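March, dye bench notebook. Second madder bath for the Lordale wool, 610 g dry weight, soaked overnight. Bath held at 83 degrees for an hour, stirred by hand.

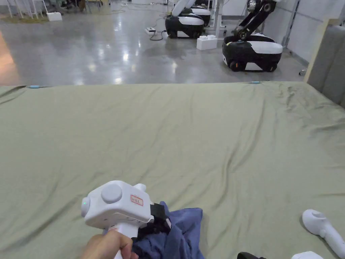 R. Skultena

Color came up browner than the first bath. Suspect the tap water. Cut three swatches and put them in the Tarar folder. 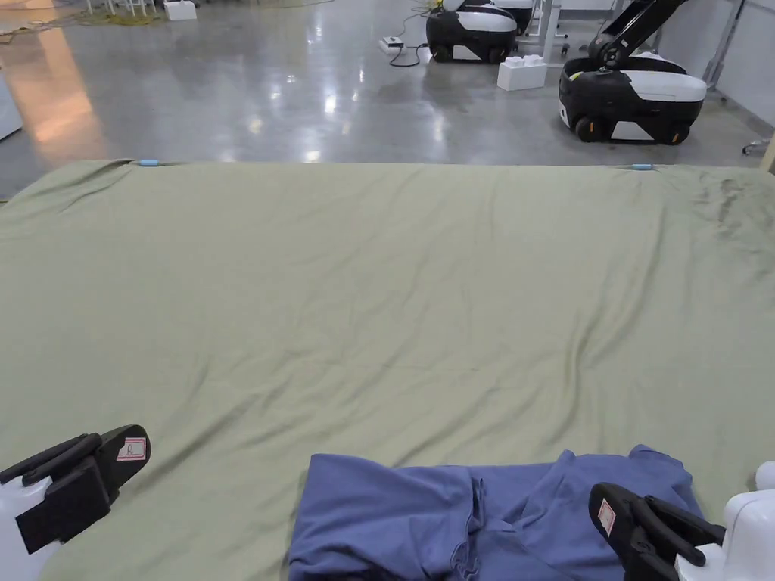 Alum is getting low, 154 g left in the jar. Enough for one more small lot if we stay at the same strength. I want the next test on cotton, which needs a tannin step first. Periwinkle or slate, like the crumpled top on the green sheet, is the blue I'd like from the Bodar indigo, probably in two short dips. Check the vat pH before starting and write it on the lid. 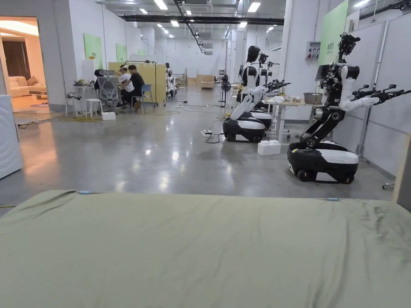 Green sheet, clipped at the far edge.

Rinse water still pink at the fourth change. Left the skeins on the rack. To do: order alum, wash the big pot, repeat the bath with rainwater.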